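The Lamp at Nitness

My aunt left me the house at Nitness, 200 paperbacks and a blue desk lamp, in what I took to be descending order of value. The solicitor in Hesora had valued the books at 63 pounds the lot. The lamp he had listed under "sundries", between a colander and a bag of curtain hooks.

I moved in one November with a novel to finish. It was supposed to be 1000 pages long, and I had written two of them, both of which were the title page. I had tried fonts. My publisher, Rimomer, had stopped ringing and begun sending postcards, which felt like the behaviour of a firm that had made its peace with things.

What I needed, I decided, was a clear table. Great books were written on clear tables. I carried the paperbacks up to the loft, wiped away eleven years of toast and stood back to admire the potential.

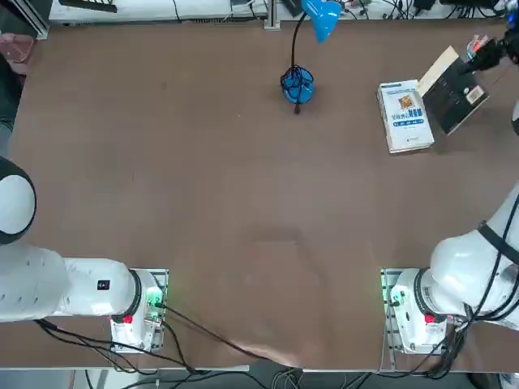

A desk, my aunt used to say, should hold a light and something to read, and anything more was showing off. She had been dead since spring and was still winning arguments. By teatime I had got things down to her standard: the blue lamp at the far side, two books for company, and a great brown stretch of nothing with a faint dark smudge in the middle of it. I scrubbed at the smudge for most of an evening. It was the best work I had done all year.

Then I sat. The table was magnificent. It asked nothing of me, and I gave it nothing back.

At two in the morning I went up to the loft for one book, just to check how other people began. I came down with nine. By breakfast the smudge had vanished under a history of the Onu ferry, and I had written a paragraph -- a bad one, with a lighthouse in it -- on the back of a postcard from Rimomer.

I posted it to them that afternoon. They wrote back asking what happened to the lighthouse.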